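# Huker two-arm bench kit

Two arms, two parallel grippers and one table, ready for the small household jobs that are so much harder than they look!
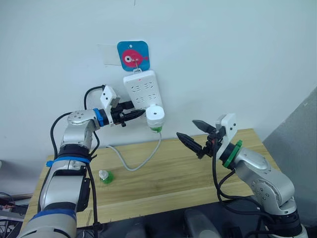
Plugs were what sold one early user, who wrote to us that after a month of picking up blocks with other kits, working at a power strip on a wall was the first job that felt like a real one. Can it cope with a strip that swings a little on its hook? We love that question, and it's the reason each arm runs on its own controller: you can teach one side to steady things while the other does the fiddly part.

**In the kit**

- 2 Huker arms, with a colored ring at each wrist (blue left, green right, so you always know which one you're talking to)
- 2 black parallel grippers with white mounting brackets
- Coron control software, with 30 starter routines
- Cable ties, and please use them! A tidy cable run along the upper arm saves a lot of grief

Coron stores up to 1000 recorded runs before you need to move anything off the controller. Play them back, trim them, or pass them straight to Azar if you train your own models.

**Good to know**

The table isn't included. Any flat, solid top at least 638 mm deep will do, and setup takes two people an afternoon. Spare gripper fingers come in packs of 3 from the Ukow parts shop.

Next batch ships in November.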